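Loose strands on synthetic wicker baskets, and how to clean inside the weave?

Posted by Wukwood, 22 January 2021

Hello everyone. I have two small baskets of the same shape, one dark brown and one tan. They are not real cane, the strand is some synthetic rattan. I use them in the kitchen for bread rolls when family comes, and the other days for tea towels. I like them very much and I would like to keep them for a long time.
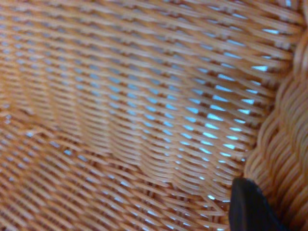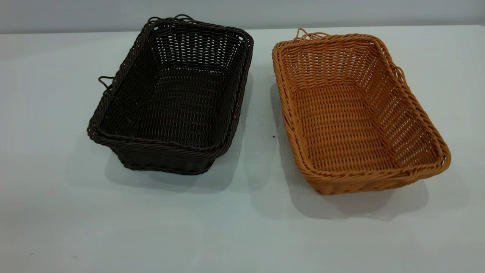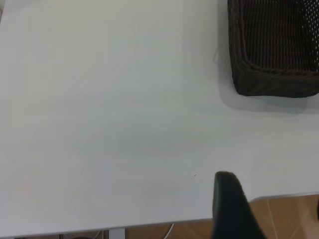

Tan weave from very near, then both baskets, then a corner of the dark one.

I have two troubles. The first is with the dark basket. Near the upper corners there are some strands which stand up over the rim and make loops, and one more small loop comes out at the left side. I do not know if these are meant to be there as little handles, or if the weaving is coming open. When I pull at one gently it does not move much, but my sleeve catches in it.

The second is with the tan basket. Flour and crumbs go down in the grooves between the rows and a dry cloth does not take them out. My sister-in-law told me to put both baskets in the dishwasher. I am afraid the shape will be spoiled. Already there is a place in the tan weave where the wall bends, and I don't want to make it worse.

I paid $9 for each at the market in July, so a repair person is not sensible. But I would also not like to throw them in the rubbish for such a small thing. Which glue can I use, if any, when bread will be near it? Thank you for your patience with my long explanation.

Share | 4 comments

Eun-seong Jang

Dear Wukwood, I had a stall with baskets together with my aunt for several years, so I will try to answer in order.

About the loops. If both ends of a loop go back into the braid, it is usually only a strand which was left slack when the rim was finished. If one end is free, then it is the tail of a strand and it has slipped out. Please look at each one separately with a good lamp, it is difficult to see on such a dark colour.

For a slack loop, do not cut it. When you cut it you have two tails in place of one loop, and the twisted rim can start to open from that point. Take a blunt needle, the kind for wool, and move the slack along under the next turns of the braid, a little bit at each turn, until the loop lies flat. It needs maybe ten minutes and some calm.

For a free tail, soak a cloth in warm water (not boiling), hold it on the strand until it becomes softer, and then push the tail back under two or three turns. Synthetic strand will not drink the water like cane does, it is only the warmth which helps. Most times the pressure of the braid holds it and you need no glue. If it comes out again, I would sew it down with brown thread around the nearest upright. I never put glue on anything that holds bread, so I cannot recommend you one.

About cleaning. Put the basket upside down over the sink and tap it with your palm first, this takes out more flour than you would believe. Then a soft nail brush or an old toothbrush with a drop of dish soap, and brush along the rows. If you brush across them, the crumbs are pushed into the small openings and stay there. Rinse with lukewarm water and dry it with a towel.

The dishwasher I would not use. The heat of the drying part can make the walls lean, and they stay like that when they cool. For the wall that bends already, fill the basket with rolled tea towels, quite tightly, while it is still warm from the rinsing, and leave it overnight. It may come partly back. I cannot promise completely.

When you use it for rolls, put a cloth inside. Then you wash the cloth and the basket has a rest.

Share | 86 found this helpful

Byun

Just snip them with nail scissors. I did it on mine and they are fine. For crumbs use the vacuum with the brush end.

Share | 2 comments

Brundow

I agree with Eun-seong Jang about the scissors, please don't. I trimmed one loop on my laundry basket and by winter the whole edge on that side was open. The vacuum is a good idea though, but on low power, and hold the basket with the other hand.

One small thing to add. If the loops are the same size on both ends, it could be that somebody made them as decoration. Mine from the garden centre has such loops and they are on purpose. In this case I would only tie them down with a bit of dark thread so the sleeve doesn't catch.

Share | 1 comment | Viewed 1580 times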